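Desktop Teardown Bench: Gallery

Grotstead sorts retired office desktops for parts. Towers are opened on the bench one at a time, and drives, memory and processors are kept separate from the start. The plate that holds the parts is printed in our own shop to a drawing we call Mengal, revision 3.

Each tower is laid on its side with the panel off. The pictures show a Dell tower and the gray plate used for its drive. 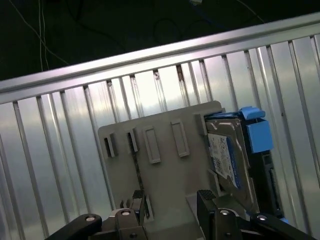 Mounting plate with raised tabs and a 3.5-inch hard disk drive at its right side.
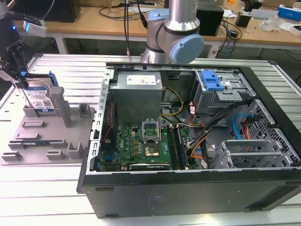 Plate and open tower on the bench. The drive stands in an upright slot with its blue caddy attached. 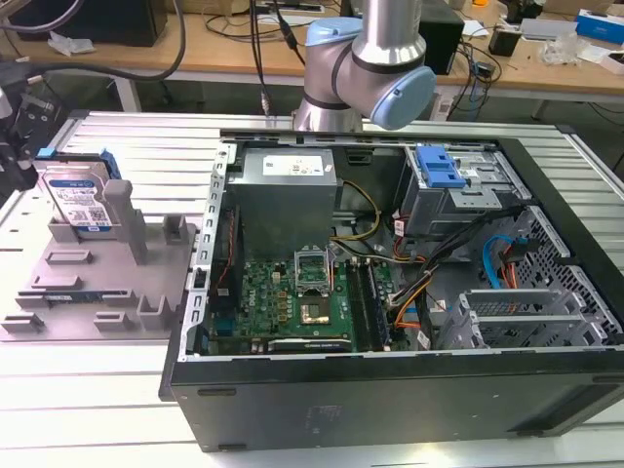
Tower interior: power supply, green board, CPU socket with the bracket raised, drive cage with blue release latch.

Revision 3 takes 14 hours to print. Revision 2 had shallower slots and let a drive lean when the bench was bumped. Slot depth is the only dimension that changed, so older plates can stay in use for memory.

Drives go to Flinmont for erasure in trays of 100. Power supplies stay in the case until the end and are bagged with their cables. The current lot is 399 towers, all small business models. Lot sheets are kept under the Orkora job number.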